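Tips for recording kitchen demonstrations in simulation

Toaster tasks look easy and eat up a lot of time. These notes come from the Koltico kitchen set, where we collect examples of short counter jobs for a policy to learn from.

Write the task sentence before you start. "Push the toaster lever down" is a good one. "Make toast" is too wide, and two operators will record two different jobs under it.

Decide where an episode ends. We stop when the lever is down and the arm has backed off a hand's width. If you stop on contact, the policy learns to stay pressed against the appliance.

Move the start pose every time. Tomás Ní Mhurchú recorded 200 episodes one Tuesday from the same pose, and the trained arm could do the job from that pose and no other.
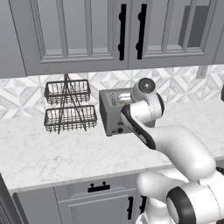
Change the kitchen as well. Swap the cabinet color, the backsplash and the counter, and slide the toaster a little along the wall. Leave other items on the counter in most episodes, so the arm learns to work with things standing close by.

Go slowly for the last inch. Fast approaches knock the toaster back, and those recordings are hard to trim.

Keep failed tries in their own folder with a one-line note. Delete only the ones where the simulator itself glitched.

Replay 3 out of every batch before you upload. Check that the lever state in the log matches what you see on screen.

For one task in one kitchen, a few hundred clean episodes will do to begin with. Our full set is now over 3000, and the early ones needed the most relabeling.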